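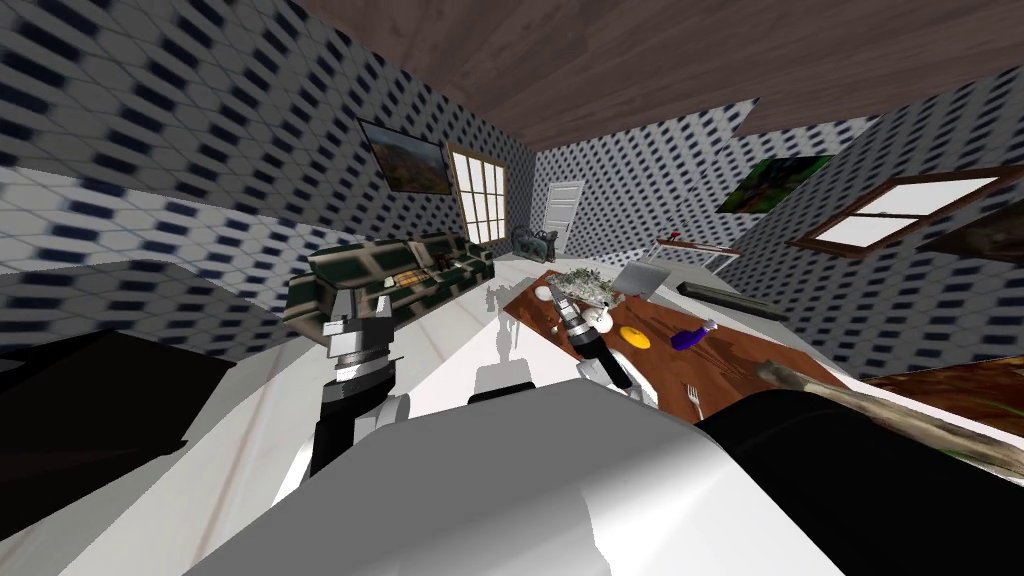

**How much of a week's food shop ends up in the bin?**
It depends on the household, but the way to find out is the same for everyone: keep a waste diary for long enough to cover at least one full shopping cycle.

## Session 6: Household food waste

Read the Benau case study before the seminar. Copies are in the module folder.

### Terms

- **Avoidable waste**: food that could have been eaten at some point, such as stale bread or a forgotten yoghurt.
- **Unavoidable waste**: bones, tea bags, eggshells.
- **Possibly avoidable**: potato skins, bread crusts, broccoli stalks. Say in your method which way you counted these.

### The Benau study

The study followed 40 households in the town of Benau through June. Each was given a caddy and a kitchen scale, and 20 of them also had a printed meal planner. Liquids poured down the sink were left out, so milk and soup are under-reported. Keep this in mind when you compare the tables.

### Worked figure

A household buys 200 g of salad leaves and throws away 40 g. The waste rate is 40 ÷ 200 = 0.2, or 20%. Always weigh food without its packaging.

### Date labels

"Use by" is about safety. "Best before" is about quality. Many people in the Benau interviews treated the two as the same thing.

### For next time

1. Keep a diary for 6 days. Use the Bokero sheet or draw up your own.
2. Sort each entry under one of the three terms.
3. Bring your totals in grams.

Further reading: the Fröhlich report, chapters on storage and portion size. The chapter on retail can be skipped.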